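Support > Muvis > Recording and transfer > Ticket 288

We use cookies to keep you signed in and to remember your filters. Accept all | Settings

Ticket 288: Folds recorded with gloves are rejected by the folding cell when the cloth is striped
Status: Closed, with follow-up
Opened: 5/2/18
Opened by: Zoriana Kravchuk, Skemholm linen service
Product: Muvis folding cell, Trakau glove recorder

Problem as reported

We record folds by hand at the office and send them over to the folding cell on the plant floor. Plain sheets and plain pillowcases transfer fine. Anything with stripes gets to the first fold and stops with "cloth edge lost, hand back to operator." The operator clears it, folds the piece by hand, and the cell goes on to the next one. On a mixed cart the operator ends up standing at the cell the whole shift. Before the cell was installed that person was folding at a table with everybody else, so for striped work we have the same amount of folding and one person doing it alone next to a fence.

Please look at the recordings first. The cell had its service in the spring and I don't think it is the cell.

What we had already tried

- Restarted the recorder and the cell. No change.
- Recorded the same fold slower. The cell got a little further before stopping.
- Swapped the person recording. Same result.
- Turned off the overhead lights on the plant floor. No change, and the packers asked us to turn them back on.

Log

Entry 1, support
Pulled the last 15 striped recordings. In 7 of them the left glove has gaps in its hand position during the first fold. The gaps are short, but when they end the hand is placed a bit to one side of where it should be. The cell reads that as the hand having left the cloth. Please check the glove cables, and check that the markers are tight on their mounts and can't be turned with a finger.

Entry 2, Zoriana
Markers are tight. Cable on the left glove was pulled hard at the wrist, so we routed it with some slack. Recorded again. Gaps are mostly gone. The cell still stops on stripes, later in the fold this time.

Entry 3, support
Good, that is one of the causes. The other is probably edge finding. The Muvis software looks for the long line that best fits the border of the cloth. With stripes there are many long lines and it can settle on one inside the fabric. When the cloth is bunched it is worse. Is the surface you record on plain or patterned?

Entry 4, Zoriana
Patterned. Flowers and leaves. It was what we had. The plant tables are plain white.

Entry 5, support
That could add to it. The setup guide from Moroz asks for a plain surface but it is on the last page, and we have had this from other sites. Try a plain sheet under the work. Leave everything else as it is so we know which change did what.

Entry 6, Zoriana
Did as asked. Plain sheet under the work, striped cloth, slack cable. First fold passes, second fold passes, stops on the third when the corner goes under. Put the flowered cover back and repeated. Stops on the first fold. So the surface matters, but stripes are still a problem without it.

I want one more thing written down here. The people who record the folds are the same people who used to fold. They were told recording would take a morning a week. With the rejects it has been most of their week, and their table quota wasn't changed until I asked. It has been changed now. Recording hours are logged as recording.

Entry 7, support
Understood, and I have put it in the account notes so whoever picks up the next ticket sees it. For the third fold: set edge mode to "border only" in the cloth profile and start the recording with one hand run along the outside edge. This gives the software the real border before the folding starts. It adds a step for the person with the gloves.

Entry 8, Zoriana
Border only is set. Running the hand along the edge works better if you do it before sitting back or reaching for anything else. If you touch the tracker or the tablet after the edge pass, start over. Striped pillowcases now complete. Striped sheets complete if they are laid flat first. Rumpled ones still get handed back.

Attachments (2)

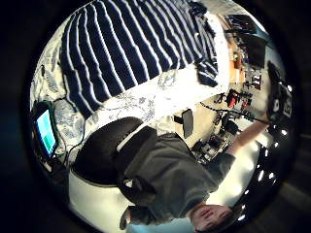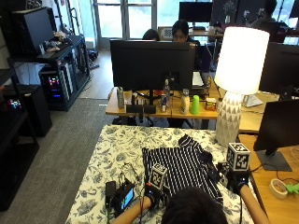 Entry 9, support
Rumpled cloth is a known limit in the current version. The fix is planned for July. Until then I suggest splitting the carts, with striped sheets that come out of the dryer in a heap going straight to the hand tables. The cell can be told to skip them by cart code.

Entry 10, Zoriana
We split the carts. The operator at the cell is no longer clearing stops all day and has gone back to rotating with the hand tables every 2 hours. The group asked for that and I agreed to it. One of the older folders has taken over checking recordings before they are sent, and she catches bad ones by watching the hands, mostly people pulling a corner too early. We had no such job before. It has no title or pay line yet, and I have asked for both.

You can close this. I will open a new one if the July version doesn't handle heaps.

Resolution

Left glove cable given slack at the wrist. Plain surface under the cloth for all recordings. Edge mode set to border only for striped profiles, with an edge pass at the start. Rumpled striped sheets routed to hand folding by cart code. Setup guide to be changed so the note on surfaces is on the first page.

Comments (3)

linenroom_b
Same error with checked tablecloths. Border only fixed the small ones. On the big ones the edge pass takes longer than the fold.

K. at the night shift
Where is the cart code setting? I have cloth profile and edge mode but nothing about carts. Edit: found it, you have to be logged in as supervisor. Our operators can't see it, so they can't skip a cart at night without calling somebody.

pressandfold
Reading entry 6. We were also told a morning a week. Can you say how the recording hours are entered? Ours still go down as training.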